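Notas para la ponencia «Enseñar con la mano, enseñar a distancia»
Proyecto Truvura, Nallholm
Ponente: Bontu Habte. Segunda parte, a cargo de Somkiat Mahawong
Duración prevista: 20 minutos, más preguntas

Apertura (dos minutos)

Agradecer la invitación a la entidad organizadora. Recordar que los resultados corresponden a la campaña cerrada en abril y que el informe completo se encuentra en revisión interna. Solicitar que las preguntas se reserven para el final.

Diapositiva 2. Objeto del estudio

El proyecto compara dos procedimientos para mostrar una tarea a un brazo robótico. En la guía manual, la persona operadora toma el brazo y lo conduce por el recorrido deseado. En la teleoperación, dirige el brazo desde un puesto de mando situado fuera de la mesa. La tarea es idéntica en ambos casos: retirar del interior de una cubeta un objeto indicado de antemano.

Mencionar que la campaña reunió 2.465 demostraciones, de las cuales 1.236 se obtuvieron por teleoperación. Las restantes proceden de la guía manual. No detenerse en el desglose por operador; figura en el anexo.

Diapositiva 3. El puesto de trabajo

Explicar la elección de objetos de uso corriente. Se buscaron formas y superficies que exigieran agarres distintos, y se evitó ordenarlos en el fondo de la cubeta. Un cepillo apoyado de canto obliga a decidir la orientación de la pinza antes de descender; un vaso tumbado junto a la pared deja poco margen de aproximación.

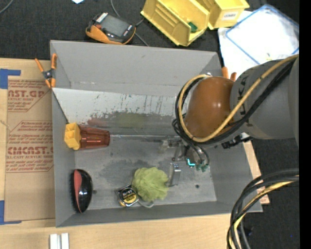

Puesto de demostración. Cubeta con vaso, cepillo, bola verde y cinta métrica; la pinza, sobre el fondo.

Señalar con el puntero la distancia entre la pinza y la bola. En esta zona se concentran las correcciones de los operadores noveles, que tienden a descender antes de haber alineado los dedos. Indicar asimismo que las paredes inclinadas condicionan la entrada del brazo y que el protocolo admite rectificar la trayectoria sin anular la demostración.

Diapositiva 4. Formación de operadores (pasa la palabra a Somkiat Mahawong)

Cada operador realizó 50 demostraciones de práctica, excluidas del recuento, antes de incorporarse a la campaña. El material didáctico fue elaborado por Nigatu y revisado por el equipo de Rotomau. Subrayar que la guía manual se aprende con mayor rapidez, si bien el cuerpo del operador puede tapar la cubeta a las cámaras. La teleoperación requiere más práctica y ofrece registros más limpios.

Si el tiempo lo permite, comentar el caso de los agarres dudosos: se conservan con una anotación y se someten a una segunda revisión.

Diapositiva 5. Cuestiones abiertas

Criterio de parada de una demostración fallida. Pendiente de acuerdo entre los dos equipos.
Número mínimo de demostraciones por objeto. La propuesta actual es de 200.
Tratamiento de los objetos que cambian de posición al ser rozados por la pinza.

Cierre

Remitir a la secretaría del proyecto en Nallholm para la consulta del protocolo. Dejar proyectada la diapositiva 3 durante el turno de preguntas.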